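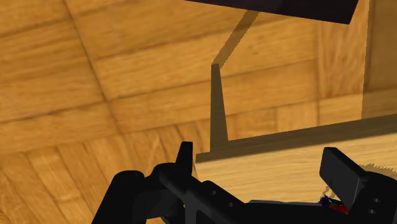
Who should pay for sorting mixed plastic film? The company that puts the film on the market should pay for it, at a rate set by what the film is made of.

Most collection programs work on a different rule. The hauler picks up whatever the warehouse or store has baled, the sorting plant pulls out what it can sell, and the cost of the rest is spread across every customer as a flat gate fee. A pallet wrap made from a single polymer pays the same as a five-layer pouch stock that no reprocessor will take. The first one subsidizes the second, every load, for as long as the contract runs.

I have worked on the buying side of film recycling long enough to have lost this argument several times. The usual reply is that a flat fee is simple. It is simple to bill. It is expensive to operate, and the expense lands on the plant, where it is hard to see. It appears as line stoppages, as screen changes on the extruder, as a lower price per ton on the finished pellet, and as a disposal invoice at the end of the month.

Take a bale of 300 kilograms. If 3 percent of it is nylon barrier film, that is nine kilograms of the wrong material. Nine kilograms sounds minor. The trouble is that it doesn't stay in one place. Once the bale has been shredded and washed, the nylon is spread through the whole batch as flakes. Polyethylene flake melts well before nylon does, so the nylon arrives at the screen as solid specks, and the operator either changes the screen more often or sells the pellet into a lower grade. In both cases the cost is carried by the 97 percent that was clean.

Trakisetti, which runs a film washing line and buys from three regional sorters, moved to a graded fee last March. Incoming bales are sampled and placed in one of four classes. The class sets the gate fee, and the top class pays nothing. Its plant manager, Wekesa Nzioka, told me the sampling takes 13 minutes per bale with two people, and that he had budgeted for less. He also told me he would not go back. The lowest class used to be the largest. Suppliers who had described better separation as impractical found a way to do it once the difference showed up on their own invoice.

That is one plant, and I don't want to build too much on it. It has an unusually steady supply, and its customers make trash bags and construction sheeting, so the pellet doesn't have to be pretty. A plant selling into clear film would need tighter classes and probably a different sampling method. The principle carries over all the same. A fee that varies with composition gives the supplier a reason to care about composition.

There are two serious objections.

The first is that suppliers will cheat. Some will. Bales can be dressed, with good film on the outside and poor film in the middle. The answer is core sampling, which grain buyers and paper mills have used for decades, and a contract clause that lets the plant reclassify a full truckload on one failed core. Zurow, a sorter that ships to Trakisetti, objected to that clause when it was proposed and then signed it. I have read the clause. It is strict, but a supplier who knows what is in the bale has little to fear from it.

The second objection is better. It says the graded fee hits the wrong party. The store or warehouse that bales the film didn't design it, and often can't choose it. A small distributor takes goods in whatever wrap the manufacturer used. Charging that distributor more for bad film is a penalty without a remedy.

I agree with this, and it is why the fee should not stop at the gate. It should be passed back to the producer at the point of first sale, as a charge per 1,000 kilograms placed on the market, with the rate tied to the same classes the plant uses. The plant data already exists wherever grading is done. What is missing is a reporting line from the plant to whoever sets the producer charge. Several packaging fee programs do adjust their rates by material, but the categories are broad and are revised slowly - in some cases a film with a barrier layer and a film without one fall under the same line.

Matching the two sets of classes would be dull work. It would mean agreeing on test methods, on tolerances, and on how ink and adhesive are counted. Chareonsuk, a mid-size converter, already prints a resin code and layer count on the core of every roll it ships, and that information is discarded as soon as the roll is used up. Carrying it forward to the wrap itself would make sampling faster and disputes shorter.

The flat fee has survived because the people who negotiate it are seldom the people who change the screens. I would start by putting the screen count in the contract, as a monthly figure that both sides receive. After that, grade the bales, and send the results upstream to the producers with a price attached.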